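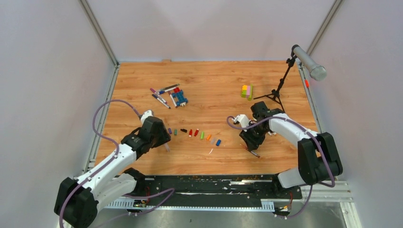
Small Items on the Wood Table: Markers, Caps and Blocks

Gallery 2 in the Stusard tabletop series. Text and notes by Karim Hamdy.

The subject of this page is the ordinary whiteboard marker and what goes with it. Markers are cheap, roll easily, and dry out when the cap is left off or not pushed on all the way. They are also awkward to sort, as the caps are small and the color of the cap is often the only guide to what is inside. The pages in this series deal with one group of small goods at a time. The previous one covered clips and rubber bands. The next will cover tape.

The table has a warm orange-brown wood grain and white walls around it. The microphone stand and the stack of building bricks share the surface with the markers. Dark caps and dark tips show up well enough on this grain. Red and brown are harder to pick out under warm light, and the Brunimbridge room has cool light for that reason.

Terms used on this page: "barrel" is the body of the marker, "tip" is the writing end, and "cap" is the removable cover. Some catalogs call the tip a nib. Tawfik lists its refills under that word, so search for both.

Small pieces in a row 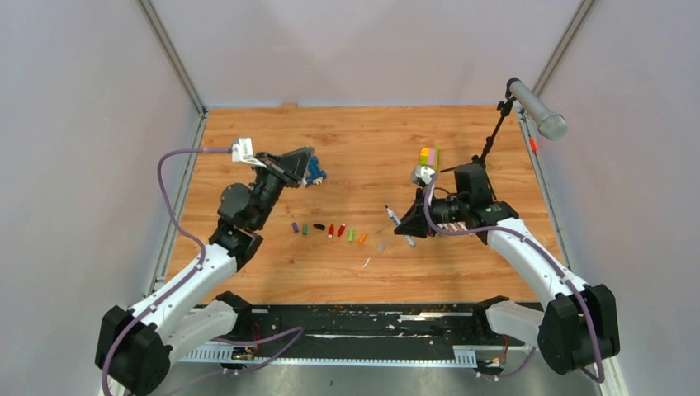 Small pieces in a loose diagonal row, with a blue-tipped marker to one side and the block stack behind.

A diagonal row takes up more of the table than a straight one but leaves room to get at each piece from either side. Pieces of this size are best kept in a shallow tray between uses. The Prererus tray is 19 mm deep, and a standard cap lying on its side stays below the rim. Deeper trays work for storage but are slow to pick from.

Colored blocks go in a separate tray. They share no storage with the markers, mainly to keep ink off the pale colors.

Cap on, marker upright
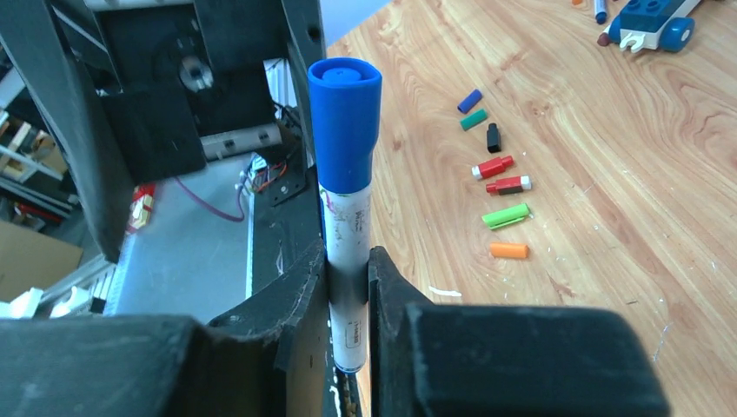 Karim, you should store them flat, wrote Odalys under the first version of this page. Upright with the cap on top, the ink settles away from the tip, and the first line you draw comes out faint. I keep mine on their sides in a drawer and turn them over on Wednesday when I clean the board.

Agreed on flat storage, and the text for the tray now says so. A marker that has stood cap up can be laid flat overnight before it is thrown out. For smudges on a white barrel, use a damp cloth and a little dish soap. Stronger cleaners can take off the printed label.

Large view of the row: 700 KB. Next gallery: tape.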